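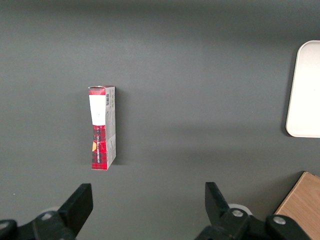
3.2 Materials: Small Printed Cartons

The second group of objects in the Pesthorpe study consists of small cardboard cartons of the kind used for goods sold singly. Cartons were chosen because they are handled often, stored in many different ways, and seldom discussed in the literature on household sorting, where attention has gone mainly to bottles, cans, and flexible packaging. The collection held at Pesthorpe contains 600 cartons. From these, 20 were selected for the sorting sessions, and the remainder were used only to develop the coding sheet.

Selection followed the Naker coding sheet, which records the surface of a carton under separate headings for ground color, repeating pattern, plain area, lettering, and retail marking. A carton was eligible if it could be held in one hand, stood without support, and had at least two faces that differed clearly in their printing. Cartons with windows or plastic inserts were excluded. Condition was noted but was not a ground for exclusion, as worn cartons are common in kitchen drawers and on hallway shelves, and a set made up only of new stock would have given a poor account of ordinary storage.

The carton shown in Figure 1 illustrates the type that caused the most disagreement during coding. Its wider face carries a red and black tartan, broken in the upper part by a large white label. The lettering on the same face is small and white and runs sideways down the plaid, with a small yellow-orange shape beside it. The narrow side is mostly white and light gray and bears a barcode near the top. Coders agreed readily on the pattern. They did not agree on which face should be treated as the front for the purpose of shelving. Some took the patterned face as the front on account of its width and color; others held that a face whose text must be read with the head tilted is better understood as a side.

Figure 1. Tartan carton from the patterned group, standing on the dark gray tabletop. The barcode is on the narrow panel.

The question matters for the sorting task. In the Jallimis procedure, from which our instructions were adapted, participants are asked to place each object "as it would be put away at home," and no further guidance is given. The facing of the object is then recorded along with its position. Where the front of a carton is uncertain, the record of facing becomes difficult to interpret. We therefore replaced the single entry for "front" with 2 entries, one for the widest printed face and one for the face carrying the most retail information. For plain cartons the entries usually fell on the same face. For patterned cartons they usually did not.

Wear was recorded under a separate heading. The coding sheet distinguishes between wear to edges, wear to corners, and lifting of paper at an opening. Figure 1 shows the last of these along the upper rim, where the paper is slightly ragged, together with a worn lower corner on the side panel. No attempt was made to infer the age of a carton or the manner in which it had been kept. Earlier work in the Chou project treated surface wear as a measure of use, but the present authors regard the link as unproven for light cardboard, which may be marked as easily in transport as in the home.

All cartons were presented upright on a matte surface. Participants, of whom there were 69, were free to turn a carton, lay it flat, or stack it on another – the only restriction was that it should not be opened. Sessions began in November, after the coding sheet had been revised in the manner described above, and the order of presentation was changed for each participant.

Two limits of the material should be noted. The set contains few cartons with large lettering, and results for patterned surfaces may not extend to them. In addition, the weight of the cartons was not made equal. Several participants in the trial sessions remarked on differences in weight, and the responses concerned are reported separately in Section 4.3.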